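Subject: Re: [cell-upkeep] Fingers drifting after pad change, towel station
From: Lenka Machala
To: cell-upkeep list

Hello Isla, hello all,

I am sorry for the slow answer, I was out of the lab until Tuesday. I put your message here again so the others can follow it.

Isla Dunbar wrote:
> We changed the finger pads on our towel station in June and after that
> the grasp is not the same. Same program, same towels. The fingers close
> on the cloth but sometimes they only brush the top loops and come up with
> nothing. Oľga thinks we mounted one finger a little too high. I think the
> table cover is the problem, we put a thicker one under the old one.
> Before I take everything apart again: in which order do you do it at
> Ulby? And do you touch off on the cloth or on the bare board?
>
> Also, does anybody still have the Allus sheet with the screw torques?
> Ours was on the wall and is gone.
>
> Isla

First the short answer. I think you and Oľga can both be right, and the two errors add together. We had the same thing in spring. One finger was higher by less than a millimeter, and the new cover was softer, and together it was enough to miss every thin fold.

Our order is as follows.

1. Power off the gripper, take off both fingers, clean the seats. There is always lint in the seats. With terry cloth there is very much lint.
2. Mount the fingers again with the screws only finger-tight.
3. Put a flat steel block on the bare table, bring the fingers down to it slowly by hand guiding, let both tips rest on it, then tighten the screws, a little on one side and a little on the other.
4. Put the cover back on. Pull it toward you and to the sides, but do not stretch it.
5. Touch off again, now on the cover, in 9 places.
6. Write down all values, also the ones which look good.

So to your question: we do both. The bare table is for the fingers, the cover is for the program. If you touch off only on the cover, you can not know which part of the error belongs to the fingers.
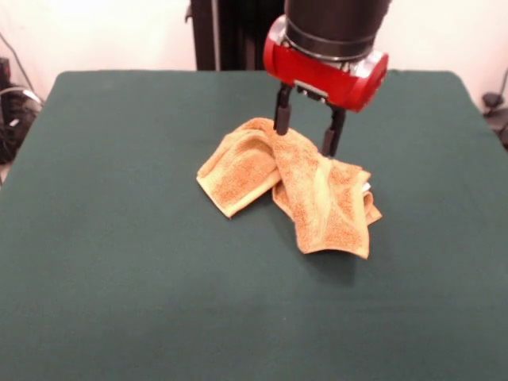

For the test grasp we do not fold anything and we do not lay the towel flat. We drop it near the middle of the table and take it as it falls. You want a mound with one high part and one low part, like the orange one with its right side raised and a flat flap on the left, because on such a heap the left finger goes down into the cloth and you see quickly if the other one follows. A flat towel hides the mistake, the fingers find the table anyway. Angeliki first made the tests with a towel folded in four, and for a week we believed that everything was fine. I would use a towel which was washed many times. New ones are too slippery and the loops stand up too much.

About the closing force. We set it at 80 in the gripper menu. With new pads you can go lower for the first days, but then please write it on the door of the cabinet, or the next person will search for the fault in the wrong place. I was that next person.

About the cover. Please do not use two covers. I understand the idea, the tips hit softer and the pads live longer, but the lower one moves against the upper one and makes small waves. When the fingers push into a wave, they can take the cover together with the towel. Hafþór Ingvarsson wrote to this list that he fixed his with double-sided tape at the edges only, and left the middle free. We copied this and it holds well. The tape from Polák leaves glue on the board, the one from Cindero comes off clean but you must change it more often.
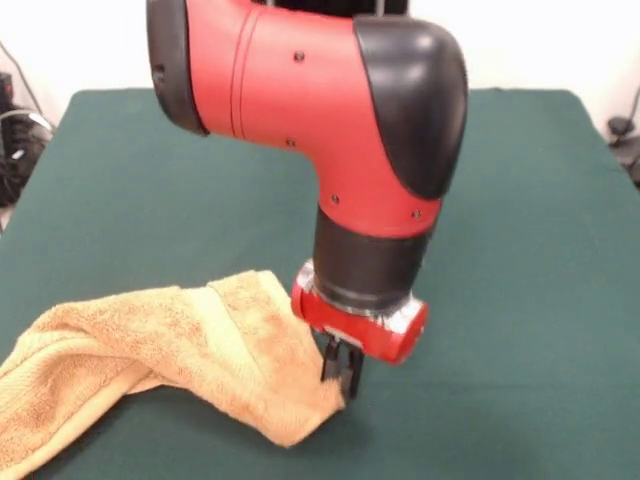
After the touch-off we make the corner test. The arm takes one corner, lifts it only a little, and drags the cloth sideways at low speed for the length of a hand. We repeat it six times with the left finger leading and six times with the right finger leading. If the cloth comes out more often on one side, go back to step 3. If it comes out equally on both sides, the fingers are good and you should look at the force or at the pads. Please do not skip the second direction. It takes four minutes.

Two small things more. Check the cable where it goes behind the table. When we changed the cover, the cloth pushed against it and after that we had an error of communication which came and went. And the screws of the fingers must be tightened again after the first day of work, ours are always a bit loose then.

I have the Allus sheet, but it is for the older fingers with the long seat. If your seat has the step in it, do not use these numbers. Write me which one you have and I will look if Hafþór has the newer page.

If you can, send your 9 values before and after. I would like to compare them with ours, mostly the two at the far edge, where our board is lower and I still do not know why.

Best regards from Ulby,
Lenka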